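Retovis Community Help > Grippers and cameras

Wrist camera view too dark in sim, is it the gripper or the lights?
Asked May 2025

Hi all, I'm comparing two grippers in simulation before I spend any money (the Ninton two-finger one and the Bokitz, which is 200 quid dearer) and I've got stuck on the wrist camera. Same arm, same table, same camera mount for both. With the Bokitz I can make out the table edges fine, but with the Ninton I get this murky view and my edge finder gives up completely. I've had 18 goes at it now and I'm going a bit mad!
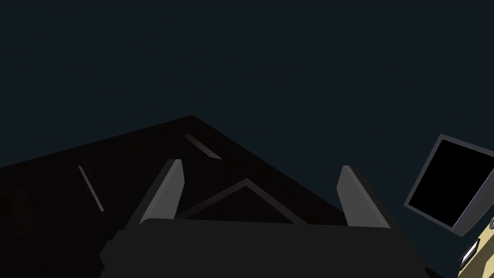

My edge finder is the plain one from the Greenwood starter pack, nothing clever, and I've left its threshold at 11 for both grippers so it's a fair test. I did try dropping it lower and got noise all over the place. What bothers me is that the two fingers come out lovely and clear, and so do the pale strips, but the big dark slab they're lying on only faintly separates from the background. Is that a camera setting, or have I got the wrong gripper for the job?

Answer 1 (accepted)
I don't think it's the gripper. You've got a nearly black surface against a very dark blue-grey background, and no edge finder is going to enjoy that. Give the table a mid-grey material, or brighten the background, then run both grippers again before you judge either of them. Also check whether the two scene files have the same lights in them. I had one in February where the second scene had lost its fill light when I copied it over and I blamed the camera for ages.

Answer 2
just get the bokitz, had mine a year, no complaints

Answer 3
Agree with the first answer, plus look at auto exposure if your camera model has it (mine does and I always forget). The lighter fingers might be dragging it down. Fix the exposure by hand, same value for both, and post the two views side by side if it's still murky?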